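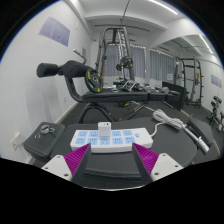 Section 4 of the Travley site rules says a gripper may go near mains-powered items only after "a suitable check." Suitable to whom, it doesn't say, so I used the Torevlow sheet and wrote down what I could confirm. The power strip on the black bench top had an adapter plugged into it and its cord ran off to a coiled bundle of cable, which the rules would pass without a word. I don't think they should. Comments are mine, V. Tikkanen, Tue 29 October.

1. Finger mounts tight on both sides
OK. Checked by hand. The sheet wants a torque value and gives none.

2. Ribbed fins free of tears
OK. Inspect every 30 sessions, it says. Who keeps the tally?

3. Strip unplugged at the wall before gripping
NOT CONFIRMED. "Operator aware" is already printed in the box. Awareness is no substitute for pulling the plug.

4. Cord clear of the grip path
PARTIAL. Coiled cable shifts when the strip is lifted. Pay it out first.

5. Item on a stable surface
OK, with doubts. Padding gives under load. Eskola accepts it, Prustdale does not, and both quote the same clause.

6. Operator briefed within 2 weeks
Signed. A signature tells me a pen was available.

7. Weights and collar clips clear of work area
Remove clips from nearby pads. Not on the sheet, added by me.

Result: hold until item 3 is redone and initialed by a second person. Item 5 to go back to Eskola for a written answer.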